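2 min read

Re: [storketti-users] Planner stalls on deformable tasks after upgrade

Hello all,

Sorry for the slow reply, it's been a busy April and I wanted to try this properly before I said anything silly. The earlier message asked:

> We moved to the new Storketti release and our two-arm rope
> task now hangs in the planning stage maybe one run in five.
> Perception looks fine, the strand endpoints are stable.
> The log just repeats "no joint solution, retry". Is anyone
> else seeing this, or have we mangled our config?

Your config is fine, I'd say, or at least it's mangled in the same way as mine. I get the same message, and I spent a good long evening blaming the Mustonen drivers for it before I thought to look at the planner's collision settings (apologies to the Mustonen folks, who were very patient with me on the other list).

As far as I can work out, the new release treats the segmented rope as a solid obstacle by default. That's perfectly sensible for a bottle. It's much less sensible once both hands are holding the thing, as every pose then counts as a collision and the planner goes round and round until it hits the retry limit, set to 900 on our machine.

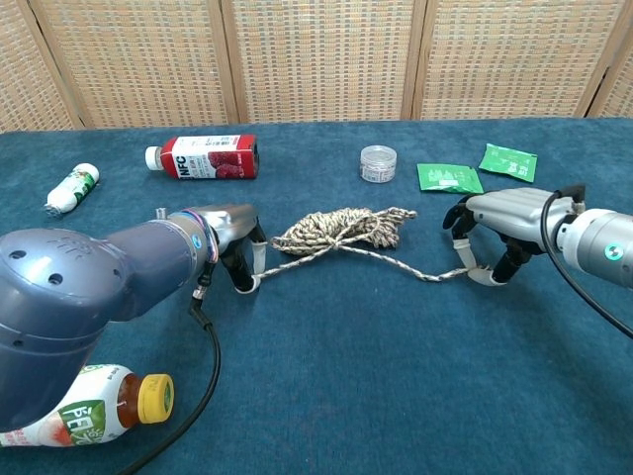
What I've done for now is add the rope's label to the ignore list as soon as both grasps are confirmed, and take it off again on release. The other objects on the table stay in the collision map as usual. I ran 116 trials that way and had 2 stalls, both with the pile bunched up hard against one wrist - I suspect the strand mask was bleeding into the hand there, but I haven't chased it yet.

You'll also want to shorten the tension ramp a little. With the old Plararum controller it didn't matter much, but the new one waits for the force reading to settle and a loose coil keeps slipping for ages.

I'm happy to tidy up my patch and post it if there's interest. It's a bit ugly, and the colour of the debug overlay is my own fault. Does anyone know whether the Mondelitz fork has the same default?

Cheers, and good luck with it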